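Wesanska, 2022-03-22

**Priroseo publishes new care routine for its hand-held grippers**

Priroseo announces today a new service routine for the Narkomeck hand-held gripper, the two-finger tool with which operators record household tasks such as folding and carrying of bedding. The routine is free for all present users and replaces the service sheet from September.

The main change concerns the pivot screws of the finger linkage. Until now they were checked once a month. In the new routine the operator checks them after every 48 hours of use, with a small torque driver, and always in the same order, from the left outer linkage to the right outer one. A screw that has become loose gives the finger a little side play, and the recorded opening width is then not correct any more.

The second change concerns the finger pads. They should be wiped with a damp cloth at the end of each shift and replaced after 800 recordings, or earlier if the edge begins to lift. The pads are changed in pairs, also when only one of them shows wear.

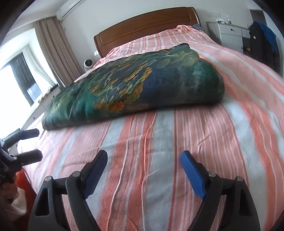
*A hand-held gripper with its fingers open over a striped sheet, with a folded quilt ahead.*

"Soft materials are hard for the tool, even if they look easy," says Hipólito Fuentealba, who is responsible for service at Priroseo. "Threads and dust go into the joints. The operator feels it only when the finger already closes slowly. We prefer that he looks before this moment."

The routine was tried during 96 days at the Quiroga site, where the grippers are used in furnished rooms. According to site manager Emiliano Troncoso, the complete check takes 4 minutes for each tool, and new colleagues learned it in one morning.

The camera lens has its own page in the document. It should be cleaned only with a dry lens cloth, and after any removal of the camera the calibration must be repeated before the next recording.

Printed copies and spare pad sets can be ordered from the service desk in Wesanska. Users who still have the first version of the linkage are asked to write to the desk before they tighten the screws, as the torque value for this version is lower.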